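Harthorpe site visit, August: sorting and tray prep rooms

The Harthorpe building is a 12 minute walk from the station, on the far side of the canal. Stotemia has occupied the ground floor and half of the first floor for 7 years. The rest is storage for a furniture importer. Visitors sign in at a side door, because the front entrance is used for deliveries until mid-afternoon.

I went to look at bench layout. We are replacing the tables in our own parts room at Brirkevstead this winter, and the current arrangement (steel shelving along one wall, a single long bench, bins wherever they fit) produces too many misplaced parts. Katherine Espinoza runs the prep rooms at Harthorpe and gave me most of a morning.

The tour began in goods-in. Cartons are opened on a roller table, checked against the delivery note, and emptied into gray totes. Each tote gets a paper ticket with the part number, the quantity and the initials of whoever opened the carton. Barcode labels were tried and dropped after a year, partly over the cost of the printers and partly because the adhesive would not hold on the textured side of the totes. Goods-in handles 3,000 small parts on an ordinary day: clips, washers, molded caps, short lengths of tube. The room is narrow and there is no space to pass when two people are at the rollers.

From there the totes go through a pair of swing doors into the prep rooms, which are kept at a slight positive pressure to hold dust down. Shoe covers are required. Hair nets are required only in the second room. 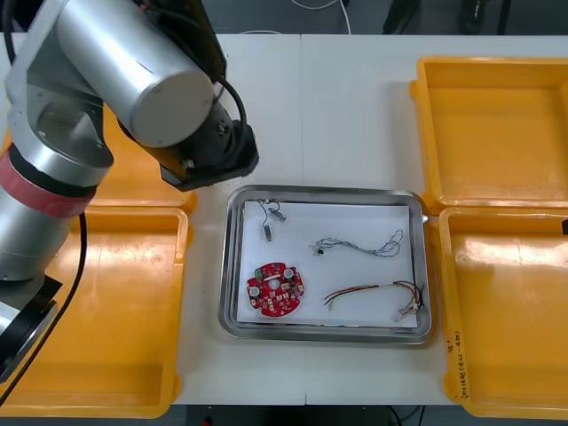
Bench layout in the prep rooms follows one rule, which is that the work happens in the center and everything else stays at the sides. Tables are white, and Espinoza says this was chosen for inspection, as a dropped dark part shows up at once. Each station has a fixed pattern of containers. At the one I spent longest at, the orange-yellow plastic trays stand two to a side, with a stainless steel tray between the pairs. The plastic trays are shallow with rounded corners, so a part can be picked out of a corner without tipping the tray. The steel tray has a raised rim and a sheet of white paper in the bottom, slightly smaller than the floor of the tray. The paper is changed at each batch. It cuts glare from the metal and keeps small parts from skating when the tray is carried.

The tray markings interested me more than the trays. They are done by hand, in black marker, on the rim. I had expected engraved tags. Espinoza's view is that tray assignments change too often for anything permanent, and that marker comes off with alcohol. The drawback is legibility. Writing that runs vertically along a side has to be read with the head tilted, and some of it wears with handling. At Brirkevstead I would put the marking on the long face and use a paint pen.

One detail to avoid: the tabletops are made up of panels, and there is a seam down the middle of the table. It is faint, but a seam under the central tray will collect dust and the occasional washer. Espinoza has them wiped out at each shift change. She would order one-piece tops next time, and quoted a price 27 percent higher for the same area.

The second prep room does the final count and bagging. Bags are filled by weight on a bench scale, heat sealed, and dropped into a carton on a lower shelf. The sealer is an old Sin unit with a foot pedal. It was out of adjustment during my visit and the seals were coming out with a crease at the left end. I was shown the reject box, which was fuller than it should have been. Extraction over the sealer is adequate. Lighting in this room is worse than in the first, with two tubes out above the scale.

Lunch was in the canteen upstairs, soup and rolls. The stairs are steep and there is no lift for visitors, so anyone with mobility difficulties should call ahead.

Points to carry over to our own layout:

White tops, one piece, no seam under the working area.
Side trays in a single bright color, same size throughout.
Steel center tray with a paper liner, changed per batch.
Paper tickets on totes, as at goods-in.
Check whether our existing shelving can take the wider trays before ordering.

I have asked Espinoza for the tray supplier's part numbers and the table dimensions. Drawings to follow once those arrive.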